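4.2 Loading the tube rack

1. Clear the middle of the table and set the rack down flat, with space on every side.

2. Check that each cap is pushed fully home. Wipe the outside of the tube before it goes in.

3. Lower each tube upright into a round hole. The four green-capped tubes hold different coloured liquids, so write down the position of each one as you load it. Unused holes can be left empty.
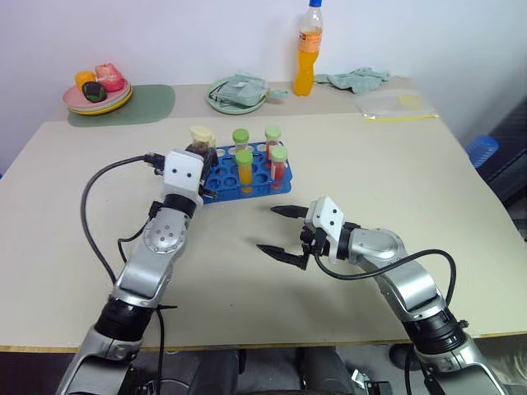
4.3 Small lidded containers

1. Keep the lid on until you need the contents.

2. Lift the container clear of the tubes when passing it over the rack.

Note: Prudeck racks are sold in packs of 11. Quote part number 236 when you reorder.

Caution: Do not carry a loaded rack by one end. Tubes may tip and leak.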